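Workshop notes | Site & survey

8/2/25
Mahnaz Kordestani

Kulten plot, soil and drainage samples. Carrying on from Edeltraud's page, which stops at the second trial pit.

Went through the sale particulars again before starting. They give the plot as 2,456 square metres with outline permission for one house, services "understood to be in the road". Edeltraud walked the verge and found a water stopcock and a telephone cover, but no sign of a foul sewer. The seller's agent at Hollmont has been asked for a drainage plan and has sent the location map again. Until we see something better I am treating the plot as having no mains drainage, and the buyers have been told so in writing.

Three trial pits dug, all by hand auger for the last part. Pit 1 is near the gate, pit 2 at the middle of the north boundary, pit 3 at the low end by the ditch. Topsoil is good in pits 1 and 2, dark and crumbly with plenty of root. Under that a sandy clay, brown going to grey. Pit 3 is different. Grey mottling starts almost under the turf and the hole had water standing in it by the time Edeltraud had packed up the auger. She left it open with a board across and it was still wet the next morning.

Samples came in bagged and labelled, except two from pit 3 which had the same label. I have marked them 3x and 3y and left them out of the table until Edeltraud can say which was the deeper. My guess is 3y, going by the colour, but I don't want a guess in the table.

Dried the pit 1 and pit 2 samples overnight and sieved them this morning. The 2 mm sieve has a dent in the rim and doesn't sit square on the pan, so a bit of fines went on the bench. Swept up and weighed back in. If anyone has the other one, please put it back on the shelf.

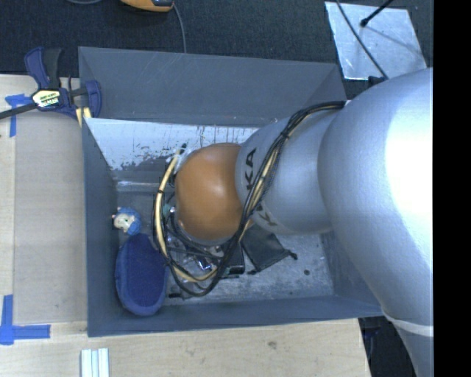
Percolation test: done in pits 1 and 2 only. Hole filled and left to soak, then refilled and timed, repeated as usual. Pit 1 drained steadily, and the repeat runs agreed well enough to use. Pit 2 was slower on the last run than on the first, which could be the clay sealing up where the auger smeared it. Edeltraud scratched the sides with a wire brush before filling, but she says it was hard to reach the bottom properly. I would like that one done again before we put a figure to it. No test possible in pit 3 with water already in the hole.

What this means for the layout. The sketch from Öztürkmen puts the house across the top of the plot for the view and the treatment plant and soakaway at the bottom by the ditch, to keep the pipe run falling the right way. On what we have so far the bottom of the plot won't take a soakaway. Options as I see them:

- move the drainage field up beside the gate, where pit 1 is, and shift the drive over. Probably needs a pump.
- keep the plant at the bottom and discharge treated water to the ditch, if consent can be had. Need to know who owns the ditch and whether it runs all year. It was dry in July according to the neighbour, which is not a good sign.
- turn the house round so the drains come out on the gate side. The architect won't like it, but the plans are only outline at this stage.

I rang Öztürkmen to warn them. They asked whether a bigger soakaway at the low end would do. Told them no, the size doesn't help if the ground is already full of water.

Access: the title shows a right of way over the track but says nothing about laying pipes or cables under it. That is one for the buyers' solicitor. I only mention it because the same thing held up the Kivungate plots for over 12 weeks, and there the trench had already been marked out when it came to light.

Levels: Edeltraud's staff readings close to within a few millimetres, so I am happy with them. The benchmark is the top of the gatepost hinge pin, painted yellow. If the gate gets replaced we lose it. Could do with a second mark on something that won't move - the culvert headstone would do.

Still to do:

Edeltraud - sort out labels 3x and 3y. Repeat percolation in pit 2, new hole a couple of paces from the old one. Backfill pit 3, there are sheep in the next field and the fence is poor.

Me - finish the sieve sheets, write to Hollmont again about the drainage plan, ask who owns the ditch. Draft report to the buyers after the pit 2 repeat.

Auger extension has a bent pin. It came apart twice on site. New pins ordered.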